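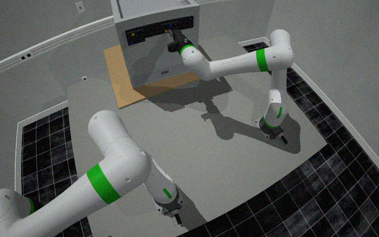
Twin-arm cell, notebook. June 2019

Spent the morning on the simulated cell again. The question from Hafiz Yusof was whether the Preda settings file can go across to the real cell as it stands. My answer is no, and I'll put down why so I don't have to argue it from memory.

What Kundholm sent over: new base positions for both arms, a new tool offset for the gripper, and a note saying the offset had been "checked". Checked against what? The old offset and the new one differ by 5 mm along the tool axis. That is a big change for a gripper that hasn't been altered on the drawing. I asked in May for the measurement behind it and got the same note back with a different date on it.

So, started from the old file and changed one thing at a time.

1. Base positions only. Fine. Both arms go to home and come back. No warnings.

2. Base positions plus the new offset. The working arm goes in too deep at the panel. The contact log shows force building before the program thinks it has arrived. The sim lets you get away with this, it just pushes the surfaces into each other a bit and carries on smiling. A real panel would not.

3. Old offset, new bases, approach speed halved. Best of the lot. 16 runs, no contact before the stop point.

I don't trust number 3 as much as it looks. The sim has no cable drag and no slack in the joints, and the enclosure never shifts on its board. Ours does. Whoever leans on it moves it, and then the panel isn't where the file says it is. Gitov's answer to this is to re-teach every point whenever it drifts, which means an afternoon gone each time. I would sooner fix the board down properly and take one reference point off the enclosure before each shift.

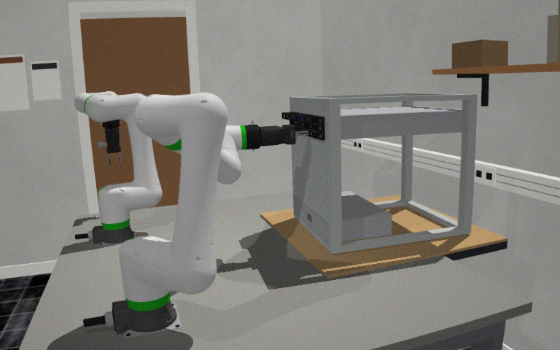 Second arm. It has to be parked high and folded before the first one starts, with the gripper well clear of the table. In the Preda file the parking move is sent, but nothing waits for it to finish. Put a wait in. In the sim the two arms miss each other every time because the timing is the same every time, and I think that is luck dressed up as planning. Slowed the parking move on purpose and got a near miss on the third go. With the wait in, no trouble.

Dakotine planner: tried it, since people keep telling me to. It found a path 29 per cent shorter than ours. It also swung the elbow out over the front of the board, where the person loading the cell puts their hands. Shorter than what, and who for? Left it switched off. If someone wants to give it a keep-out zone and try again, go ahead, but write down the zone.

Maintenance counter. The file sets the grease reminder for 3000 hours on all joints. I can't find where that came from. It may be right. The wrist does far more work in this job than the base does, so one figure for everything looks like somebody filling in a form. Ask before copying it over.

Before anything goes on the real cell:

Base bolts checked on both arms, and marked with paint pen so we can see if they move.
Connectors at the bases pushed fully home. The last "encoder fault" was one of these.
Tool offset measured by us with the pin and block, two people, both write the number down before comparing.
Board fixed to the table.
Wait added after the parking move.
First run at low speed with a hand on the stop.

Hafiz thinks the offset is a typing slip and we should drop it and move on. Could be. I'd still like to see it measured, as the last typing slip cost us a gripper finger. Old offset stays in the file until then. Saved as a new copy, the Preda original left untouched in the same folder.

Still open: why the force log starts late on the first run after loading. Happens with either offset. Try tomorrow with logging started by hand.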